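How to write up a restaurant so that people can use it

Posted by Jolien Smits, 3/3/24

These are the steps I follow when I write up a meal for the Flestatent food pages. They work just as well for a post on your own site or a few paragraphs under a map listing. You need a phone or a small notebook, and an hour free the day after you eat.

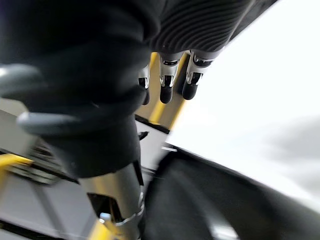
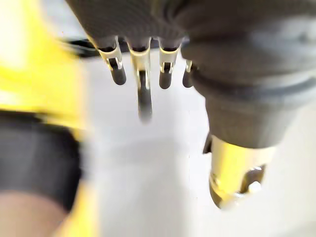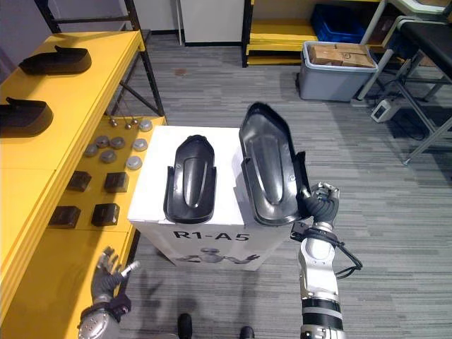 A robotic hand in dark fabric, first and second pictures; the R1-A5 box and its black trays, third picture.

Before you go

Read the menu on the restaurant's own site and note the prices. Menus online are often out of date, and if the price on the table is different your readers will want to know. Check the opening hours too, and whether the kitchen closes earlier than the bar. At Ceta, the fish place by the bus station, the door stays open two hours after the last order for food, and this is only written on a card by the till.

Don't read other reviews yet. Save those for after your first draft.

Book under your own name. If you know the owner or have worked there, say so in the first paragraph, or pass the visit to somebody else.

Who to take and what to order

One other person is enough. Two people can share two starters, two mains and a pudding and taste everything properly. With a larger group you end up with a forkful of each dish and half a memory of it.

Order one thing the place is known for and one thing it isn't. If it's a burger place, have the plain burger with cheese and nothing fancy on it, then try something from the far end of the menu. Ask for tap water and see if it comes. Order at least one side dish. Chips, slaw and salad get less care in a lot of kitchens and they are a fair test.

Taking notes at the table

Write down the following as you go:

The time you sat down, the time you ordered and the time the food arrived.
The name of each dish exactly as the menu has it, with the price.
One or two words on each thing you eat, written while you are eating it.
How loud the room is. Could you hear the person opposite?
Whether there is a step at the door, and where the toilets are.

Keep the notes short. Ultan Ó Ceallaigh, who edits my pieces, once sent one back with eleven adjectives underlined and a note asking what the chicken tasted of. I had written "stunning" in my notebook and by the next morning that was all I had. Write "lemon, too much pepper, skin soft" and you can build a sentence from it.

Photograph the bill before you pay. It settles most arguments about prices and service charges later.

Writing the draft

Do it the next day. Leave it a week and you will be guessing.

Start with what the place is, where it is and what it serves. A reader should know within two sentences whether it is a café or a steakhouse. Jokes about the name can wait, and usually they can go altogether.

Then take the food in the order you ate it. Give each dish two or three sentences and name what was in it. If something was bad, say what was wrong with it: cold in the middle, salty, burnt underneath. "Disappointing" is no help to the reader or the cook.

Give service one paragraph. Mention the wait in minutes. At Duggan we waited some 18 minutes for a bowl of soup, and I put the number in and left it there. Readers can decide if that bothers them.

Put the cost at the end, as a total for two with drinks, and say what the drinks were.

Going back

If the first visit went badly, go again before you publish. I went to Felon in August, in its opening week, and ate a grey burger in a bun that fell apart. On the second visit the bun was toasted and the meat was fine. The review covered both meals and said which was which.

If you can't go back, say in the piece that it is based on one visit.

Checking

Spell the name of the restaurant the way it appears on the sign, even if the sign is wrong. Check accents and apostrophes in dish names against your photo of the menu. Ring up to confirm the hours. Take out any line about a member of staff that would let someone pick them out, unless it is praise.

Now read the other reviews. If everybody else loved a dish you disliked, look at your notes again, but don't change your opinion to match theirs. Correct facts only.

Send the draft to one person who hasn't been there and ask them what they would order. If they can't tell you, add more about the food.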